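Wir verwenden Cookies, um Inhalte zu verbessern. Mit der weiteren Nutzung stimmen Sie zu. [OK] [Einstellungen]

Besuch bei Grecu in Hosten: ein Tag der offenen Tür für Leute mit Bitcoin

Lesezeit: 6 Minuten

Der Bus hält in Hosten vor einer Bäckerei, und von dort geht man noch zehn Minuten bergauf bis zum Gebäude von Grecu. Ich hatte mir ein Rechenzentrum anders vorgestellt, mit Zaun und Schranke. Es ist ein ehemaliges Lagerhaus mit grünen Fensterläden, und am Eingang hing im Mai noch das Plakat vom Winterkonzert des Ortes. Grecu verwahrt für seine Kunden private Schlüssel, hauptsächlich für Bitcoin, und betreibt außerdem mehrere eigene Nodes. Einmal im Jahr lassen sie Besucher hinein. Ich habe mich im März angemeldet und eine Bestätigung mit sehr vielen Regeln bekommen: kein Rucksack, kein USB-Stick, das Telefon kommt in eine Schublade.

Ich schreibe Deutsch nicht als Muttersprache und bitte um Nachsicht, wenn ein technisches Wort einmal nicht ganz richtig sitzt. Bei der Führung wurde viel zwischen Deutsch und Englisch gewechselt, und manche Begriffe habe ich erst zu Hause nachgeschlagen.

Begrüßt hat uns Doina Kovačević. Sie leitet bei Grecu den Betrieb und hat am Anfang gefragt, wer von uns seine Wörter zur Wiederherstellung schon einmal wirklich benutzt hat, also ein Wallet gelöscht und aus der Sicherung neu aufgebaut. Es gingen nur wenige Hände nach oben. Meine war nicht dabei, und das war mir ein bisschen peinlich, denn ich besitze seit vier Jahren ein kleines Gerät für meine Schlüssel und erzähle meinen Kollegen immer, wie sicher es ist.

Der erste Raum

Im Erdgeschoss stehen die Rechner, die mit dem Internet verbunden sind. Es ist laut und trocken dort, man muss nahe beieinander stehen, um etwas zu verstehen. Taner Uçar erklärte uns die Nodes. Er ist ein geduldiger Mensch und zeichnete alles mit einem Filzstift auf ein Klemmbrett, das er dann herumgab. Ein Node prüft jede Transaktion selbst und muss niemandem glauben. Das wusste ich aus Büchern. Neu war für mich, wie langweilig die Arbeit daran im Alltag ist, und das meine ich als Lob. Festplatten tauschen, Protokolle lesen, Updates erst auf einem Testrechner einspielen und zwei Wochen warten.

Eine Besucherin wollte wissen, was passiert, wenn der Strom ausfällt. Die Antwort war, dass die Nodes dann eben stehen und später nachholen, was sie verpasst haben. Die Schlüssel seien davon nicht berührt. Für die Kunden gibt es in so einem Fall eine Verzögerung bei Auszahlungen, und das steht auch im Vertrag.

Der zweite Raum

Eine Treppe höher durften wir nur durch eine Glasscheibe schauen. Hinter der Scheibe werden die Schlüssel erzeugt, auf Rechnern, die nie an einem Netz hängen. Für eine Auszahlung müssen 2 Personen gemeinsam anwesend sein, jede mit ihrem eigenen Gerät und ihrer eigenen PIN. Frau Kovačević sagte, dass sie selbst nicht zu diesem Kreis gehört und auch nicht gehören möchte. Wer den Betrieb leitet, soll nicht unterschreiben können. Ich fand diese Trennung sehr vernünftig und habe überlegt, wie man sie in einer Familie nachmachen könnte. Meine Frau meint, dass wir dafür zu wenig Geld haben, und damit hat sie sicher recht.

Hier habe ich auch das Gerät gesehen, wegen dem ich eigentlich gekommen bin. Es heißt Minavano und ist ein Hardware-Wallet, das Grecu seit dem letzten Jahr für kleinere Kunden empfiehlt. In der Halle daneben lag ein Vorführgerät, das man in die Hand nehmen durfte. Es ist leicht, fast zu leicht für meinen Geschmack, und hat zwei Knöpfe mit einem deutlichen Druckpunkt. Die Empfängeradresse wird auf dem Display in Gruppen von vier Zeichen angezeigt, was mir beim Vergleichen sehr geholfen hat. Bei meinem alten Gerät läuft die Adresse als Band durch, und ich verliere regelmäßig die Stelle.

Weniger gefallen hat mir die Eingabe der PIN. Man drückt sich durch die Ziffern, und wenn man einmal zu weit ist, muss man die ganze Runde noch einmal machen. Celeste Cardoso, die den Stand betreute, kannte diese Klage schon. Sie hat mir gezeigt, dass man durch gleichzeitiges Drücken beider Knöpfe zurückspringen kann. In der gedruckten Anleitung habe ich das nicht gefunden.

Die Vorträge

Nach der Mittagspause (Linsensuppe, sehr gut, und ein Kuchen mit Rhabarber) gab es in der Kantine zwei Vorträge. Den ersten hielt Sérgio Barreto über Sicherungen auf Metall. Er hatte verschiedene Platten mitgebracht, in die man die Wörter einschlägt oder einritzt, und erzählte von seinen Versuchen mit Feuer und Salzwasser. Insgesamt hat er nach eigener Angabe 753 Proben beschädigt, manche mit Absicht, manche beim Transport. Sein Rat war einfach: weniger bewegliche Teile, größere Buchstaben, und die Platte nie am gleichen Ort wie das Gerät aufbewahren. Papier findet er für die ersten Tage in Ordnung, danach nicht mehr. 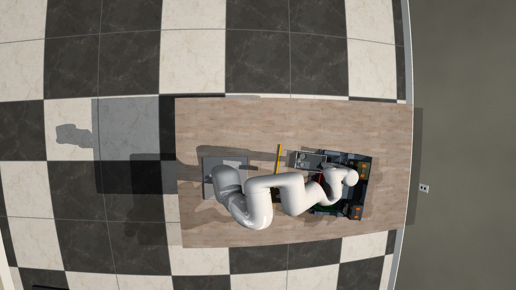

Den zweiten Vortrag hielt Fernanda Amaral von Jillarcombe, einer kleinen Firma, die Software für gemeinsame Wallets schreibt. Ihr Thema war das Erben. Sie hat beschrieben, was Angehörige nach einem Todesfall meistens vorfinden, nämlich ein Gerät in einer Schublade, ohne PIN und ohne Hinweis, wofür es gut ist. Jillarcombe betreut fast 400 Haushalte, und viele davon haben sich erst gemeldet, nachdem in der Verwandtschaft etwas verloren gegangen war. Sie empfiehlt einen Brief ohne Geheimnisse darin. In diesem Brief steht nur, dass es ein Wallet gibt, wer technisch helfen kann und wo die Teile der Sicherung liegen. Die Wörter selbst gehören dort auf keinen Fall hinein.

In der Fragerunde wurde es etwas unruhig. Ein Herr war der Meinung, dass man Schlüssel überhaupt nie einer Firma geben darf, und dass ein Besuch bei Grecu deshalb ein Widerspruch ist. Frau Kovačević hat ihm zu meiner Überraschung zum Teil zugestimmt. Wer die Verwahrung selbst ordentlich machen kann und will, der brauche Grecu nicht. Ihre Kunden seien vor allem Vereine und kleine Betriebe, bei denen das Personal wechselt.

Praktisches für den nächsten Besuch

Die Anmeldung geht über ein Formular und ist kostenlos. Nach Auskunft am Empfang haben sich dieses Mal 1.030 Leute beworben, und es wird gelost. Man braucht einen Ausweis. Die Führung beginnt um 10 Uhr, und wer später kommt, darf nur noch in die Kantine zu den Vorträgen. Warme Kleidung ist auch im Frühling sinnvoll, denn vor der Glasscheibe zieht es. Die Treppe ist steil, einen Aufzug gibt es aber an der Rückseite, man muss danach fragen.

Das Minavano habe ich nicht gekauft. Es wurde am Stand auch nicht verkauft, nur gezeigt, und Frau Cardoso hat ausdrücklich gesagt, dass man ein solches Gerät beim Hersteller bestellen und die Verpackung prüfen soll. Im Bus zurück habe ich die Liste mit meinen Fragen durchgesehen. Offen geblieben ist, wie lange es für die jetzige Version noch Updates gibt. Ich habe per E-Mail nachgefragt und trage die Antwort hier nach, wenn sie kommt.

Meine eigene Sicherung habe ich am selben Abend zum ersten Mal getestet. Das elfte Wort konnte ich kaum lesen, und ich habe den Zettel neu geschrieben.

Ihnen hat der Bericht gefallen? Newsletter abonnieren und neue Beiträge per E-Mail erhalten. Abmeldung jederzeit möglich.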